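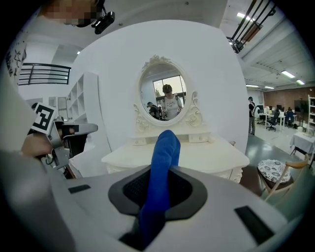 White vanity table with raised drawer shelf and oval mirror, Durkine showroom.

Assembly and Finishing Technician, Bedroom Furniture
Durkine, Viltmont workshop
Full time, day shift

Durkine makes painted bedroom furniture in the carved style: vanity tables, mirrors, nightstands and dressers. The Viltmont workshop is hiring one technician for final assembly and finishing of the vanity line.

The work

The vanity ships in two sections. The lower section is the table with its carved front edge. The upper section is the raised shelf with two small drawers, plus the oval mirror, its scrollwork sides and the floral crest. The technician joins the sections, sets the mirror, fits and adjusts the drawers, and checks the paint before packing.

Duties:
Dry-fit the mirror frame to the shelf and correct any lean before gluing.
Fit drawers to an even gap on both sides. Drawers must open with one hand and close flush.
Install knobs. Align left and right to the same height.
Fill, sand and touch up white paint on carved areas. Sanding dust must be brushed out of the scrollwork before the topcoat.
Wrap the crest and mirror separately and pack to the Skitgate carton standard.
Record defects by part number on the line sheet.

Requirements

2 years of paid work in furniture assembly, cabinetmaking or finishing. Work on carved or molded parts is preferred. Applicants must be able to read a dimensioned drawing, use a brush and a small spray gun, and lift one end of a packed table with a partner. A respirator fit test is required before the first spray shift.

No formal certificate is needed. Training on the Ionescu clamping table is provided during the first 4 weeks.

Shift and terms

5 days a week, starting at 7:00 a.m. Hourly pay, set by bench test result. Safety shoes are reimbursed up to $200 a year. The position reports to Vesela Nikolaidis, finishing lead.

How to apply

Send a resume and photos of two finished pieces to Jacinto Beltrán at the Viltmont office. State which steps on each piece were your own work. Selected applicants will be asked to a bench test on a Thursday. The test consists of hanging one drawer and repairing one chipped carving. Tools and materials are supplied. Applications close at the end of May.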